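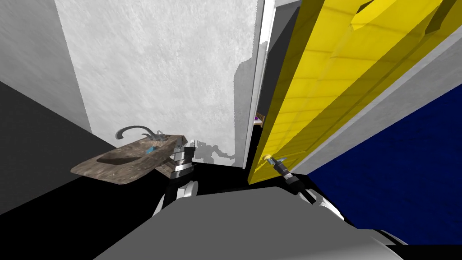
Door practice in the simulator: right gripper on the lever, left arm held by the sink.

Posted in May by the Doscombe workshop bench
Last updated: May, 9.40 pm

Practising a door pull in simulation before you try it at home

We build at the shared workshop in Doscombe and test every arm routine in simulation first. You need a two-armed robot model, a room with a hinged door and a free evening.

Load the room and park the robot within reach of the handle. Set the left arm to hold its pose. Send the right gripper to the lever, close it, and only then add the downward turn. Pull in short steps and move the base back between them. If the fingers slip, lower the closing speed before you raise the force.

Save each run under its own number. Our last batch was 2,057 runs, and 1,905 of them ended with the door past halfway. Change one setting per batch or the figures won't tell you much.

Next, switch to the gripper view and check the finger spacing with the jaws open. The two fingers should lean by a similar amount. If one is well out, correct the joint offset in the model file and reload.

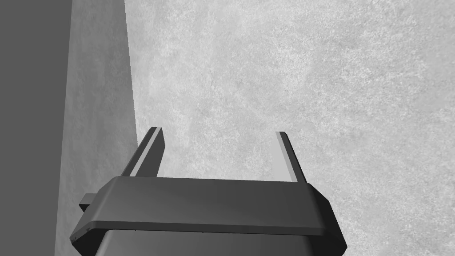

Solberg replied that a batch of 3,000 is worth the wait if the hinge friction is randomised, and that the offset should be checked again after every reload.

Related
Flonent joint settings, part 2
Making a Dollitz test door from scrap
Wiring a stop button for the bench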